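4.2 Waymarking density and route-finding on the moorland section

The second set of observations concerned the part of the Cullo trail between Pratbridge and the reservoir at Randholm, where the path leaves enclosed pasture and crosses open moor. Earlier work on the trail treated it as a single unit. Chacko and Rosenthal argued that this hides the difference between the valley stages, where walls and lanes keep walkers to the line, and the moor, where the path is braided and in places hard to tell from sheep tracks. We follow their division here.

Waymarks were recorded on foot in both directions, as posts that are plain to a walker heading north are often hidden by the slope from one heading south. A mark was counted only if it could be read from the path itself without leaving the tread. The survey found 247 marks over the whole route, most of them in the valley stages. On the moor the gaps were longer and much less even, and several posts had lost their discs but were still standing. These were entered as posts without direction and left out of the main count.

Walkers were interviewed at the Randholm end by Berhe and Tesfamariam. The questions covered the map or guide carried, previous visits, group size, and any point at which the party had stopped to check the way. Parties that had stopped were asked to mark the place on a printed strip map. The stopping points fell into 11 clusters, and all but 2 of these lay on the moor. The largest was at the ford below the old sheepfold, where the guidebook line and the line on the ground part company.

Previous visits made less difference than expected. Walkers who knew the route still stopped at the ford, though they tended to choose the drier eastern branch afterwards. First-time visitors mostly took the wider western branch, which is the more eroded of the two and adds to the damage with each season. Woldemariam reports the same pattern on peat paths elsewhere – width is read as a sign of the correct way, whatever the posts say.
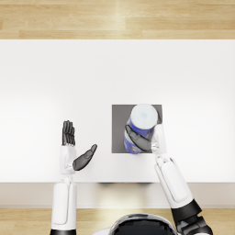 Figure 3. Two-armed humanoid robot at a long white table, seen from above. Computer rendering.

Cloud and rain were noted at the start and end of each interview period. In February visibility on the moor was poor for much of the day and stops of up to 20 minutes were reported, chiefly at the ford and at the boundary stone beyond it. The summer stops were shorter but occurred in the same places, which suggests that the layout of the path matters more than the weather. The Ševčík index of path legibility, calculated for each stage, gave the same ranking in both seasons. Its values for the moor should be read with some care, as the index was designed for forest paths and gives no weight to distant landmarks such as the Randholm dam.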